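Stostholm Office Supply
Home / Paper / Copy and print paper

Hastar Plain White Copy Paper
Item no. 2752
Sold by: Tiongson Paper Trading, Nunemdale

In stock. Orders placed before 3 p.m. leave the warehouse on the same day.

Product details

Hastar is our everyday white paper for offices, schools and home desks. It is made for people who print a lot of normal pages: letters, forms, meeting notes, lesson sheets, packing slips. It is not a photo paper and we do not recommend it for brochures with large dark areas, where the ink can show through to the back side. For these jobs please look at the heavier Hastar papers in the same category.

The surface is smooth and without coating. You can write on it with ballpoint, pencil and most felt pens. Fountain pens are also possible, but a very wet nib will spread a little.

The paper is packed in reams of 400 sheets. Please notice this if you compare our price with other shops, as many reams on the market have a different number of sheets. One carton holds 6 reams. The wrapper is paper with a thin inside layer against moisture, and the side of the ream which should be printed first is marked with an arrow on the short end.

Preparing the paper for the tray

Many complaints about paper jams come from sheets which stick together after cutting and packing. Before you fill the tray, take the stack in both hands and bend it gently, first one way and then the other, so that air can go between the sheets. Hold one edge firmly and let the other side move. After this, knock the stack on the desk two or three times on the long side and on the short side until the edges are even.

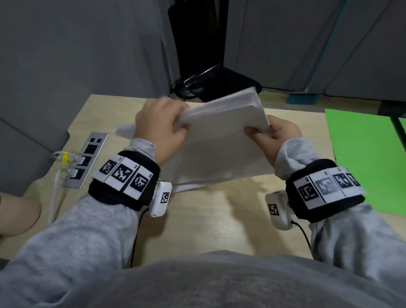

Loosening a thick stack of white paper by hand over the desk.

If your hands are small, or the stack feels too heavy, divide it in two parts. It takes a little longer but the result is better, and you will not drop the sheets. Do not fill the tray over the line marked inside. When one sheet stands out at the side, pull it out and lay it back on top – do not push it in with force, the corner will fold.

Storage

Keep the reams flat and closed until you need them. A cabinet or a low shelf is good, a floor next to an outside wall is not. If the paper comes from a cold room, leave it in the wrapper near the printer for 15 hours before opening. Paper that has taken moisture becomes wavy at the edges and will feed badly in almost every machine.

Opened reams can be closed again with the wrapper folded over and a piece of tape.

Suitable for
Laser printers, inkjet printers, copiers, fax machines
Printing on both sides: yes, for text and light graphics
Hole punching and binding: yes

Ordering and returns

You can order single reams or full cartons. Mixed cartons are not possible. Full cartons come with two carrying holes in the sides, but we still advise that two persons lift them when several are tied together.

Closed reams can be returned within the normal return period. For opened reams, please write to us first and tell us the code which is printed under the flap, then we can check the batch.

For questions about larger quantities or regular deliveries in Nunemdale please ask for Naheed Shaikh at the order desk. The price list for schools is renewed every May.

Customers also looked at
Hastar Heavy White
Hastar Ruled Pads
Desk letter tray, two levels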